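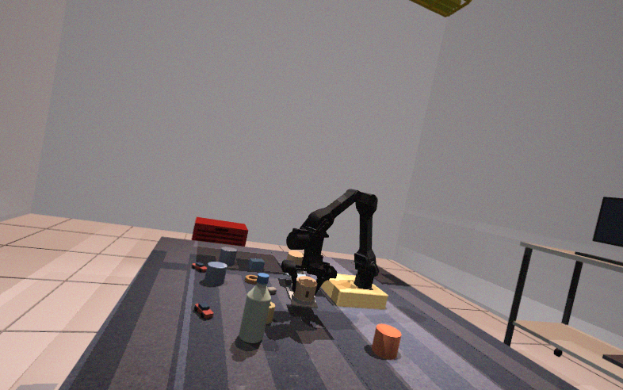

Dark gray stripes, most of the room

Rug too big for the room, or room too small for the rug?

stoatwater
We moved in July and the living room has the kind of floor that makes a noise when you think about walking on it. The downstairs neighbor has been up twice. So: rug. I want one rug that covers nearly everything, dark gray, striped, like the one up top. My partner says a rug that size is "carpet for people in denial."

The one I have open in a tab is the Zarness flatweave, 1158 dollars before the pad. There is also a wool one from Grerimora at 1512, which I have open in a different tab so I can feel thrifty about the first one.

Questions. How much bare floor do you leave at the edges? Do stripes run the long way or the short way? Will I regret dark gray? We have a beige dog.

pelmet_and_sons
Yes, you will regret dark gray. Dark rugs don't hide dirt, they hide dark dirt, and there is no such thing as dark dirt indoors. It's all lint and toast. Put a beige dog on top and you've bought yourself a second dog, flat.

Long way on the stripes.

hollowaybound
Short way on the stripes if the room is a bowling alley. Long way only if the room is close to square. I have laid rugs for a living and had this argument in a lot of doorways.

For the border, leave a hand's width at minimum and try to keep it even. People measure the room once, in the middle, and then find out the house was built by someone leaning. Measure at both ends and order for the narrow one.

stoatwater
Room is 19 feet on the long side. The short side depends on where you stand, so I guess we have the leaning guy's work.

hollowaybound
Then short way. Stripes running along a crooked wall will point at the crooked wall for as long as you live there.

pelmet_and_sons
Stripes running across will make it look like a ladder someone dropped. But sure.

mintyfax
I have the Zarness in the charcoal. Two years in. It is fine! The stripe is subtle enough that guests haven't mentioned it, which I choose to take as a compliment. Corners curled for the first month and I held them down with cookbooks, then they gave up. It does nothing for noise on its own though. It's basically a big placemat. You need the pad.

stoatwater
What pad?

mintyfax
Kitik felt one, the thick kind. Cut it yourself with a bread knife, a bit smaller than the rug all around. Say goodbye to the bread knife.

third_landing
Downstairs neighbor here, not yours, just in general. Please get the pad. I don't care what color anything is. I can tell you what time the man above me gets up for a glass of water (3:40).

lowpile_larry
Sorry, are we all just going past 1158 dollars for a flatweave? I bought broadloom off the end of a roll, had the edges bound at a carpet shop, 700 all in, and it fits my room exactly, because I gave them the measurements of my room. It's gray. It's got a stripe. It lies flat because it weighs as much as a calf.

hollowaybound
Seconding this. Remnant plus binding is the best deal going for anything bigger than the standard sizes. Ask for serged edges if you want it to look less like an office. Ask what backing it has too, some of them will scuff a wood finish if you put them down bare.

pelmet_and_sons
A bound remnant is carpet for people in denial.

stoatwater
My partner has just asked who you are and whether you're free for dinner.

lowpile_larry
Laugh all you want, mine doesn't have cookbooks on it.

quiltedhour
Different opinion, don't cover the floor at all. Two medium rugs, one under the seating and one wherever you pace. One enormous dark rug makes a plain room look like it's waiting for the furniture to come back. If you have nice boards, show the boards.

stoatwater
They're not nice boards. One of them has a previous tenant's initials in it.

quiltedhour
Withdrawn.

mintyfax
For the dog: whatever you buy, vacuum along the stripe, never across. And skip the beater bar on a flatweave. I had the old Saber upright with the bar you can't turn off and it ate a corner before I got to the switch. A plain suction head is slower but you keep the rug.

third_landing
And don't vacuum at 3:40.

stoatwater
OK, update. Went to a carpet place with the narrow measurement on a piece of paper. They have a dark gray stripe on the end of a roll and they'll serge it. The man held it up next to a photo of the dog without being asked to and made a face. Partner now wants oatmeal. I have brought home both samples and the dog has been lying on the gray one since lunch, and I can see exactly where.

pelmet_and_sons
I said this in the first reply.

hollowaybound
Look at both samples at night with your lamps on before you pick. Gray can go purple on you. And did they say which way they'd run the stripe?

stoatwater
The roll is 12 feet wide so apparently it runs the long way or I pay for a seam.

pelmet_and_sons
Long way.

hollowaybound
I'd pay for the seam.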